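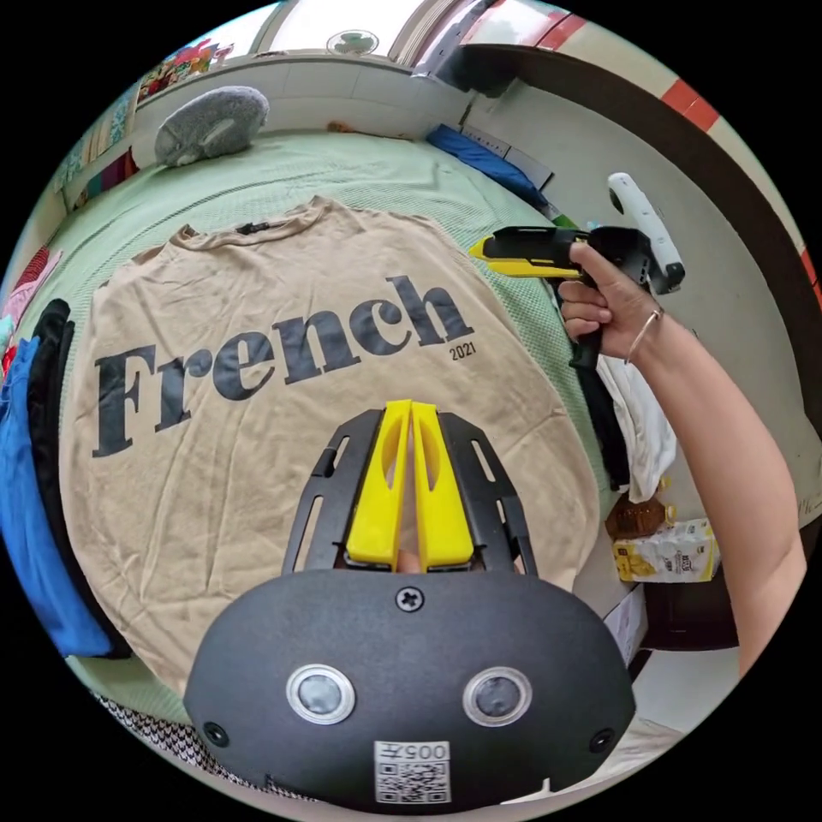
The beige tee with "French" across the chest, laid out flat on the bed.

Drallell slogan tee, short sleeve - review

I bought this shirt in December and have worn it at least once a week since then. It was $19 from the Drallell shop in Condthorpe, which is at the cheaper end for a printed tee but not the cheapest. I was looking for something plain enough to wear under a cardigan and with a bit of interest when worn alone.

The design is one word in large, heavy black serif letters, with a small "2021" printed just under the end of it. I like the small numerals more than I expected to. They are thin enough that most people don't see them until they are standing close.

Fabric

The shirt is midweight. It isn't see-through in daylight with a skin-tone bra, but a dark one shows a little. It feels soft on the inside and slightly dry on the outside, and it hasn't pilled under the arms, where my shirts usually go first.

It does wrinkle. If I leave it in the basket overnight, the shoulders and the lower hem come out creased, and folding it by hand only gets rid of part of that. A quick iron on the inside takes care of it. My sister Nerea Barroso has the same shirt in gray and says she has never ironed hers, and it looks fine on her, so this depends on how fussy you are.

Fit

I am usually between sizes. I took the larger one and it is roomy through the body, with sleeves that stop a little above the elbow. Tucked in, there is extra fabric at the sides. If you want it closer, take your smaller size. The length is good. I am fairly tall and it stays put when I reach up.

The neckline sits close without being tight. There is a small dark label stitched in at the collar, and it scratched for the first two or three wears. It has softened, but I would still prefer a printed one. Anyone who cuts labels out should go slowly, as the stitching on mine is very near the seam.

Washing

I wash it inside out at 86 degrees and dry it flat or on a hanger. It has been through the machine nearly 41 times. The black has faded slightly on the first letter and nowhere else that I can find. There is no cracking. It went through the dryer by mistake twice and lost a little length, maybe half an inch, which didn't come back.

The beige shows coffee right away. Dish soap and cold water got it out both times.

Folding and storage

The print is wide, so a narrow fold puts a crease through the letters. I fold the sleeves in and then bring the hem up in thirds, and that keeps the creases light. Rolling works too, for a suitcase.

Compared with the Lendow tee

I also own the Lendow basic printed tee, which costs a few dollars more. The Lendow has a better collar and no scratchy label. The fabric is thinner, though, and the print on mine started to lift at the edges in the first month. For everyday wear I reach for the Drallell.

Rating: 4 out of 5. I took off a point for the label and the dryer shrinkage.

Reviewed by Elspeth Mowat

Recent reviews
Urquhart canvas tote, large
Lendow basic printed tee, two years on
Cotton bedspreads under $60
A folding board for small closets
Wool socks that survive the wash

We use cookies to remember your settings and to see which pages are read. By continuing to use this site you accept our cookie policy.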